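Golham bench, two-arm cell, January, entry begun 14:10

Left arm kept picking the wrong approach side on the black one. Planner log shows the grasp pose flipping between two candidates when the segmenter loses the orange part. Added a penalty for switching once the arm is under way. Replay over 132 saved episodes gives 78 flips with the old cost and 2 with the new.

The white one is harder. Depth washes out on the rim and the centre fit drifts.

Head view, teal cloth, black and white items between the arms:

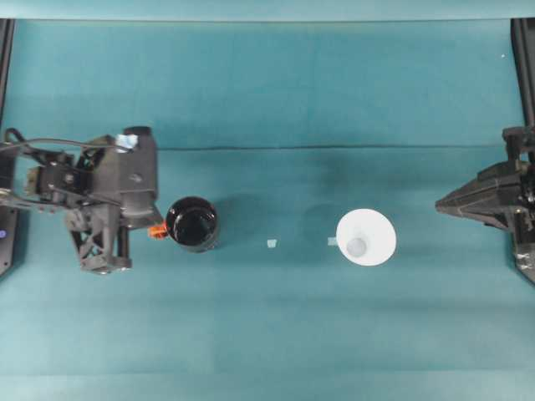
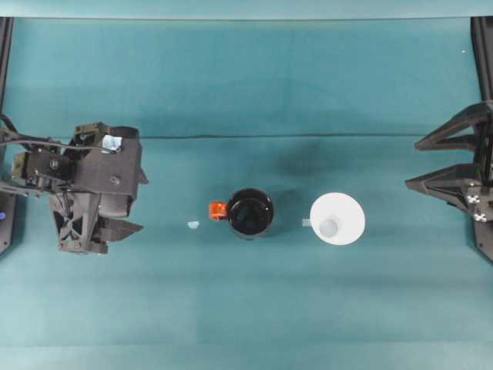 Still to do: move the switching penalty out of the code and into the Skellow config, then rerun the full 2,196 frames through Kakakhel overnight. Timestamps on the right arm lag the head stream, so check the sync offset first. Ikeck branch is not merged yet. Leave it until the offset is sorted, and don't touch the calibration file.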